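Open Day Safety Inspection – Demonstration Room
Wavon Handling Systems, Losel Building
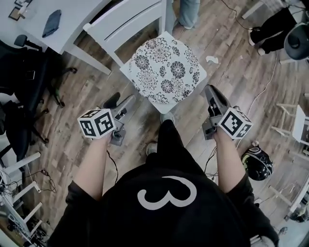 Inspection carried out by Rangi Lockyer, Site Safety Officer. Comments on behalf of the demonstration team by Alby Quinlan. The inspection covered the hand-held gripper demonstration, the visitor area and the route from reception. Items are marked Satisfactory, Action required or Not applicable. Any item marked Action required must be closed before visitors are admitted in March.

1. Floor and walkways

1.1 Floor surface sound and free of trip edges
Satisfactory. The planks are scuffed and worn in patches but level. No lifted boards were found on the visitor route.

1.2 Floor clear of litter
Action required. A crumpled scrap of white paper was on the floor near the chair. The room is to be swept before each group enters.

1.3 Cables secured or covered
Action required. A white cable and a black cable run loose across the floor, and there are further wires beside the white metal frame. Covers are to be fitted wherever a cable crosses a place where people stand or walk.
Comment (A. Quinlan): Covers have been requested from stores. The white cable will be re-routed along the wall if its length allows.

1.4 Loose items kept off the floor
Action required. A helmet was lying on its side on the floor, to the right of the operator. Helmets are to be kept on a shelf or hook when not being worn.

1.5 Floor cloth used in the demonstration
Action required. The flower-print cloth is laid directly on the planks and could slide underfoot. The operator may step up to it but not on to it.
Comment (A. Quinlan): The cloth is the item being handled, so it cannot be taped down. We accept the instruction on footing and will brief all operators.

2. Operator and equipment

2.1 Marker cubes firmly fixed to both grippers
Satisfactory. Both were checked by hand with the equipment at rest.

2.2 Gripper cables clear of the operator's arms and feet
Satisfactory, with comment. The cables are thin and hang close to the forearms. Each operator should check them before bending or turning.

2.3 Operator's clothing and footwear suitable
Satisfactory. Closed shoes are worn. Loose short sleeves are acceptable for this task.

2.4 Jaws free of damage and sharp edges
Satisfactory. Visitors who wish to try the grippers must be shown the pinch points first.

2.5 Length of each session
Satisfactory. Sessions are limited to 15 minutes, after which the operator must rest.

3. Visitors and furniture

3.1 Group size
Satisfactory. The limit is 6 visitors with one host. Hosts are to turn away late arrivals if the group is full.

3.2 Standing distance from the operator
Action required. There is no marked line at present, and people can stand just beyond the chair while work is in progress. A line is to be laid on the floor and pointed out by the host.

3.3 Chairs and stools
Action required. The office chair is on casters and should be removed from the room during visits. Stools that are not needed are to be stored next door.
Comment (A. Quinlan): Agreed. The white wooden chair needs to stay, as it forms part of the task layout.

3.4 Clear width of exit route
Action required. The route measured 600 mm at its narrowest point, beside the Skusteck display cabinet. The cabinet is to be moved back to the wall.

4. Emergency arrangements

4.1 Fire exit signed and unlocked
Satisfactory.

4.2 First aid kit stocked and in date
Satisfactory. Kept at reception.

4.3 Lifting equipment certificates
Not applicable.

4.4 Hosts briefed on evacuation
Action required. The 5 hosts supplied by Khurana Events have not yet attended a briefing – names are to be sent to the Site Safety Officer once this has been done.

Result: not yet approved for visitors. Re-inspection to be arranged by the demonstration team when the actions in sections 1, 3 and 4 are complete.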